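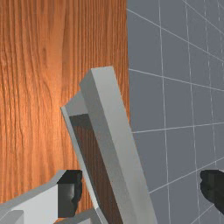 Veta marcada en tono anaranjado, de las que agradecen un buen aceite.

Llevo años peleándome con las mesas de madera y al final mi rutina es bastante corta. Paso un paño de algodón apenas húmedo, siempre a favor de la veta, y seco enseguida con otro. ¡Nada de estropajo verde! En casa de mi suegra, en Camacho, lo usaban a diario y la mesa quedó mate para siempre.

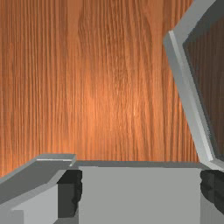

Dibujo ondulado en la madera, con una zona más clara.

Para nutrirla uso aceite de linaza, muy poco, y dejo que repose toda la noche – yo lo doy a las 19 h y por la mañana retiro lo que sobra. Si queda pegajosa es que te has pasado (a mí me ocurrió en diciembre, con el frío tarda una eternidad).
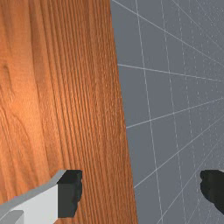 Tsung-han Lui comenta que él prefiere la cera de abeja, dos capas finas, y que con el aceite los cercos de los vasos le salían igual.

Pues puede ser, la cera protege más del agua, aunque a mí me da pereza sacarle brillo.
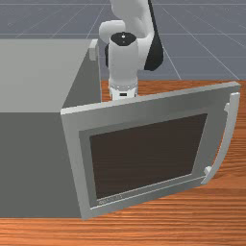 Cómo quitar los cercos blancos

Un poco de mayonesa encima, 52 minutos de reloj (manías mías, con una hora también va bien) y paño seco. Si el cerco es negro, toca lijar con grano fino y volver a aceitar toda la tabla.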